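# Pre-Departure Safety Checklist: Ceremonies at Altitude and in Remote Places
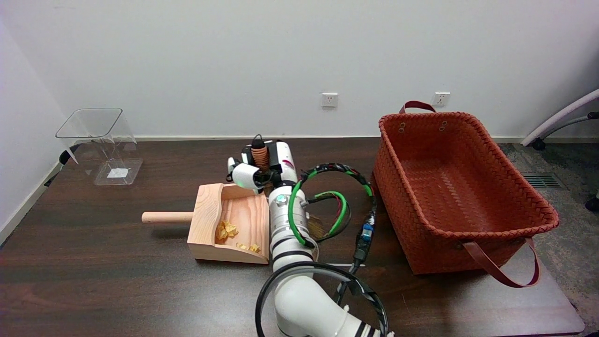 Couples who book a mountain, glacier or island ceremony through Kirkegaard must have this checklist completed before the party leaves the last village with road access. The form is filled in by the lead guide and countersigned by the ceremony planner. A copy stays with the village office and the original travels with the guide.

Marks used: **P** (passed), **C** (passed with comment), **F** (failed, party does not proceed), **N/A** (not applicable).

The comments recorded below relate to the July inspection of the Cluken route, which runs from Zodov village to the upper meadow and the stone shelter above it.

## Section A. The couple and their guests

| Ref. | Item | Mark |
|---|---|---|
| A1 | Health declaration signed by every member of the party | P |
| A2 | Medication listed, with dose and times | C |
| A3 | Insurance covers walking at the planned height and rescue by air | C |
| A4 | Next of kin details held at the village office | P |
| A5 | Each person has completed the practice walk | P |
| A6 | Dietary needs and allergies passed to the cook | P |

**Comment on A2.** Two guests had packed their medication in the baggage sent ahead by mule. All prescribed medicine must be carried by the person who needs it, in a waterproof bag, with a spare supply held by the guide. The baggage was recalled and the item passed on second inspection.

**Comment on A3.** One policy covered walking but excluded "organised events". The insurer has confirmed in writing that a wedding ceremony with a small party isn't treated as an organised event under that policy. The letter is attached. Planners should request such confirmation when the booking is made and should not leave it until arrival in Zodov.

## Section B. Clothing and ceremony dress

| Ref. | Item | Mark |
|---|---|---|
| B1 | Walking boots worn in before travel | P |
| B2 | Warm and waterproof layers checked for each person | P |
| B3 | Wedding dress and suit packed in dry bags | P |
| B4 | Dress can be worn over a thermal layer | C |
| B5 | Train, veil or cloak can be removed quickly by one person | F, then P |
| B6 | Ceremony shoes suitable for uneven ground | C |
| B7 | Hats, gloves and eye protection available during the vows | P |

**Comment on B4.** The sleeves were narrow and the thermal layer showed at the wrist. The bride accepted this. Inspectors are reminded that appearance is a matter for the couple, while warmth is a matter for the guide.

**Comment on B5.** The veil was fixed with pins and took too long to remove. In a strong wind a long veil can pull the wearer off balance, and the upper meadow has a steep edge on its northern side. The dressmaker in Zodov replaced the pins with a single clip, and the item was inspected again the same evening.

**Comment on B6.** Flat shoes with a plain sole were presented. They are permitted on the meadow itself but not on the path between the meadow and the shelter. Boots must be kept within reach throughout the ceremony.

## Section C. Route and pace

| Ref. | Item | Mark |
|---|---|---|
| C1 | Route walked by the lead guide within the last 10 days | P |
| C2 | Footbridges inspected and load limits displayed | C |
| C3 | Rest days included in the plan | P |
| C4 | Turn-back time agreed and written down | P |
| C5 | Alternative ceremony site identified lower down | P |
| C6 | Sleeping places confirmed at each stage | P |
| C7 | Mules and handlers booked, with loads weighed | C |

**Comment on C2.** The second bridge has a loose handrail on the downstream side. The district has been told. Until it is repaired, the party is to cross one person at a time and no mule is to cross while a person is on the bridge.

**Comment on C4.** The agreed turn-back time is 1 pm. It applies whether or not the ceremony has taken place. The couple were told this in the presence of the planner and have signed to say they understand it – the planner may not alter the time on the day.

**Comment on C7.** The folding arch exceeded the load allowed for one animal. It has been divided between two. The flower boxes should be tied above the food and not beside the stove fuel, as happened on an earlier trip.

## Section D. Altitude and medical cover

| Ref. | Item | Mark |
|---|---|---|
| D1 | Every person briefed on the signs of altitude sickness | P |
| D2 | Morning and evening health checks recorded | P |
| D3 | Oxygen carried and gauge read | P |
| D4 | First aid kit complete and in date | C |
| D5 | At least 3 members of staff hold current first aid certificates | P |
| D6 | Alcohol kept sealed until the party has come down | C |

**Comment on D1.** The briefing was given in English. One guest did not follow it easily and received it again through an interpreter. The Kirkegaard office should ask about languages on the booking form.

**Comment on D4.** Blister dressings were low and burn gel was out of date. Both were replaced from the village store. The kit had been opened since the last inspection without an entry in the log, and staff have been reminded to record every item removed.

**Comment on D6.** The couple asked to open a bottle at the meadow for photographs. A small toast with an alcohol-free drink has been agreed. The sparkling wine will be kept at the Zodov guest house for the wedding meal.

## Section E. Weather and communication

| Ref. | Item | Mark |
|---|---|---|
| E1 | Forecast obtained for the next 72 hours | P |
| E2 | Wind limit for the meadow explained to the couple | P |
| E3 | Satellite phone charged and test call made | P |
| E4 | Hand-held radios tested between guide and rear guide | C |
| E5 | Check-in times agreed with the village office | P |
| E6 | Air rescue landing place marked and kept clear | C |

**Comment on E4.** There is no radio contact for a short stretch behind the rock spur. The front and rear of the party must close up before entering it and remain together until contact returns.

**Comment on E6.** The planner's drawing placed the guests' seating across the landing place. The seating has been moved to the eastern side, which also gives better shelter. Ribbons, paper petals and loose fabric aren't allowed anywhere near the landing place.

## Section F. The ceremony site

| Ref. | Item | Mark |
|---|---|---|
| F1 | Permit for the meadow held and shown | P |
| F2 | Safe area marked at least 5 metres back from the edge | P |
| F3 | Arch weighted and tied down | C |
| F4 | No open flames, lanterns or fireworks | P |
| F5 | Photographer briefed and accompanied near the edge | C |
| F6 | Ceremony length agreed with the guide | P |
| F7 | Hot drinks and blankets ready before the vows begin | P |
| F8 | All waste and decorations to be carried down | P |

**Comment on F3.** The arch supplied by Dretovetti has four feet and is intended for use on lawns. The pegs supplied are too short for stony ground. Sandbags are to be filled at the site and emptied there afterwards. If the arch moves when pushed firmly by hand, it must be taken down and the ceremony held without it.

**Comment on F5.** The photographer asked to work beyond the marked line. Permission was refused for the couple and granted to the photographer alone, on a rope, with a guide in attendance. Couples sometimes agree to such requests in the excitement of the moment, and guides should step in at once.

## Legal matters

The ceremony at the meadow has no legal force by itself. The couple must attend the registry in person, either before or after the trek, with passports and any translated papers. Rings and documents should be carried by a named member of the party in an inside pocket. The inspector does not check the documents but will ask whether they are being carried.

## Outcome of inspection

The Cluken route is **approved with conditions**. The conditions are as follows:

- The second footbridge is to be crossed one person at a time until the handrail has been repaired.
- The first aid log is to be brought up to date and shown to the village office before departure.
- The arch is to be tested at the site by the lead guide, whose decision is final.
- The revised seating plan is to replace all earlier copies, including those held by Dretovetti.

Approval lapses if the party's numbers change, if the route is altered, or if heavy rain falls on the lower path before departure. In any of these cases Sections C and E must be completed again in full.

Signed for the route office, Zodov: ______________________

Signed by lead guide: ______________________

Signed by ceremony planner: ______________________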